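Night Streets, Zusska set
README, last touched 15 March 2019

What this is

Notes and pictures of residential streets after dark. Fences, walls, curbs, front gardens, porch and roof lights. Started as a side folder to the Gellenness daytime set and got too big to stay there.

347 pictures, 70 street segments, one notes file per segment. Everything shot after full dark, no dusk. Dusk is a different folder, ask if you want it.

Mostly of use to people who care about what a street front looks like at night: lighting, fence styles, where the sidewalk stops and starts. If you need house numbers or addresses this is the wrong place, they were taken out.

What's in the folder

pictures/ all the pictures, by segment
notes/ plain text, one file per segment
lists/fences.csv
lists/lights.csv
lists/curbs.csv
old/ leave alone, the lists still point at two files in there

Segment folders are numbered, not named. Street names lived in the old spreadsheet and I'm not putting them back.

Columns, fences.csv

segment: number, matches the folder
side: left or right, as you look up the street in the picture
type: balustrade, rail, mesh, hedge, solid wall, none
tone: pale, mid, dark. Not color. Color under street lamps is a mess, don't trust it
runs_to: what the fence ends at (post, gate, wall, corner, not visible)
comment: free text, often empty

Type was a headache. A balustrade here means a repeating row of small posts or openings, whatever it's made of. Material is not recorded. Can't tell stone from cast concrete from painted something at night and guessing made the first version useless.

Columns, lights.csv

segment
where: roofline, wall, door, pole, ground, other
count: only lights you can see lit
size: larger or smaller, compared with its neighbor. Blank if there's only one
tint: white, yellow, other

Light on the road surface doesn't go in this list. Only the lamps. The road has its own line in the notes file ("road: lit / part lit / dark").

Columns, curbs.csv

segment
side
raised: yes, no, can't tell
sidewalk: yes, no, can't tell
comment

"Can't tell" is a real value, please don't clean it out. Albers version 2 had it turned into "no" by a script and half the dark streets lost their sidewalks.

How the labelling goes

One pass per segment, straight through, fences then lights then curbs. Screen brightness up. Don't brighten the picture itself, you start seeing fences in the noise.

Near things first. If something in the distance is blurry write "pale block" or "dark tree" and move on. We had long arguments about whether a pale block was a house or a garage or a wall, and no answer was any good.

Plants: shrub, tree or hedge. No species. A hedge only counts as a fence if it's doing the job of one.

If a front has both a wall and a fence, put both, two rows.

Sample entry

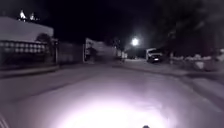

Balustrade-style fence on the left, two white lights on the roofline, raised curb and sidewalk.

fences.csv: left, balustrade, pale, runs to post
fences.csv: left, solid wall, mid, comment "past the post, plain"
lights.csv: roofline, 2, left one larger, white
curbs.csv: left, raised yes, sidewalk yes
notes: road part lit. Dark rounded shrub at right end of the building, top just over the fence. Pale block in the distance with dark tree in front.

Low front with the fence in full view like this is the easy kind. The wall row gets forgotten all the time, check past the post.

Known problems

Segment 35 has its fence rows in twice. Delete one lot before you count anything.

Tone is relative to the rest of the picture, so "pale" in one segment may be darker than "mid" in the next one. Don't compare across segments.

Poles and posts got mixed up early on. Post = thin, at the end of a fence or frontage. Pole = carries a lamp or wires. I fixed the ones I found.

Some comments are in shorthand. "nv" is not visible, "bh" is behind, "rs" is rounded shrub. There's a "kk" in a few rows and I don't remember what it was.

The Cosach streets are thin on curbs. Most of them came out "can't tell".

Changes

May pass: added tint column, split wall from fence, dropped material.
This one: sample entry added, old/ moved out of the main folder, speling in the notes files mostly left as it was.

To do

runs_to for the hedge rows
gates, currently only show up under runs_to, should proably be their own list
redo the Cosach curbs

Use

Free to use inside the Zusska project. Anyone else, ask first. If you fix rows, send the whole csv back and say which segments you touched.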